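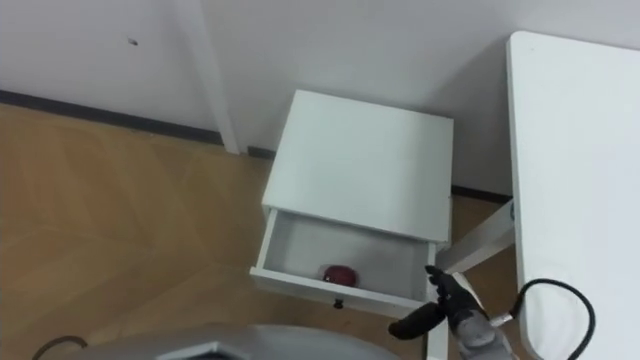

Lorwood Workshop Course - Handout 13
Opening and Closing a Drawer with a Humanoid

Read this before the session. Bring a printed copy if you can, because the laptop by the robot will be in use the whole time.

1. What the task is

The task has four steps. Open the drawer of the small white cabinet, take out what is inside, put it on the desk, and close the drawer. Each group runs the steps separately first and joins them up only after each one works alone. Most groups will spend the session on the first step, and that is fine.

A drawer is a good second exercise after the pick and place work in Handout 12. The desk and the floor stay where they are, but the drawer moves along one line, and the hand has to move along the same line. If the hand pulls even a little to one side, the drawer binds on its runners and the whole cabinet starts to turn.

2. Setting up the furniture

Push the cabinet under the end of the desk with the drawer front facing the open floor. Leave room for the drawer to come all the way out without touching the desk leg. Check this by hand before the robot is powered on. Open and close the drawer slowly ten times and feel for the place where it sticks. If it sticks for you, it will stick for the robot.

The cabinet is light. In June we ran the exercise on a bare floor and the cabinet slid forward with the drawer. Two strips of rubber matting under the base fixed most of it. Use the thin matting from the bin marked Tosau. The thick kind lifts the cabinet and changes the height of the knob, and then the saved positions are wrong.

The knob is small and round. Do not swap it for a bigger handle. Part of the exercise is finding a grip on something that was made for two human fingertips.

3. Cables

Read this section twice. Most stopped runs in this course have been stopped by cables.

- Every cable that leaves the robot's back should hang with slack down to the floor. A tight cable pulls on the torso when the robot leans.
- Keep floor cables behind the feet. Walk the line from the back to the power supply and move anything that crosses in front.
- The wrist cable needs a loop long enough for full wrist rotation. Turn the wrist by hand, with power off, to both ends of its travel and watch the loop.
- Before any reach over the desk, check that the loop cannot catch the desk edge or the open drawer.

Tape is allowed on the forearm. It is not allowed across a joint.

4. Approach height

The hand has to work at two heights in this task, at the desktop and at the drawer, and the drawer is well below the desktop. Students often save one approach pose and try to use it for both. Save two.

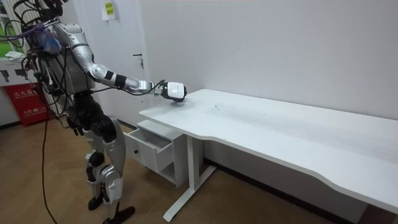 For the desktop pose, bring the hand down in small steps and stop before contact. Write down the joint values. Then go down again from a different starting pose and compare. If the two sets of values do not agree, check the shoulder zero before you do anything else. A small error at the shoulder becomes a large one at the fingertips.

The drawer pose is harder because the forearm has to clear the corner of the desk. Come in from the front of the cabinet, low, with the elbow bent. Do not come down from above the desk and swing inward. The wrist will hit the edge.

5. Pull and push

Pulling: set the fingers, close slowly, and move the hand straight back. The Jikilley controller script has a speed limit of 19 mm per second for this step. Leave it there. The limit on travel is 200 mm, which opens the drawer far enough to reach inside.

Pushing: you do not need the knob to close the drawer. Use the backs of the fingers near the middle of the drawer front. A push at one corner will close it sometimes and jam it other times - log where contact was made so you can tell these apart later.

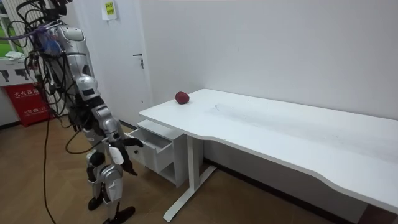 Start each push from a pose in front of the drawer with no contact, pause for two seconds, and then move. The pause gives the camera a clean view to work from and gives the person at the stop button time to look at the cables again.

6. Logging

One line per attempt, including the ones stopped by hand. The shared log from earlier groups has 3,878 lines and is in the Makowska folder. Please use the same columns:

attempt number
step (open, take, place, close)
start pose name
point of contact
result (done, jammed, slipped, stopped)
note

Keep the notes short. "Slipped off knob, left side" is useful. "Bad run" is not.

7. Safety

One person holds the stop button and does nothing else. Nobody reaches into the drawer or across the desk while the arm is powered. If something falls, stop the robot first and pick it up second. Keep the way to the door clear, and do not leave bags beside the extinguisher.

8. For next time

Send in your log and both saved poses. Then write half a page on this question: with the knob removed, how would you open the drawer using the same hand? Sketches are welcome. Handout 14 covers grip force and needs the finger values from your pull step, so make sure those are in the file.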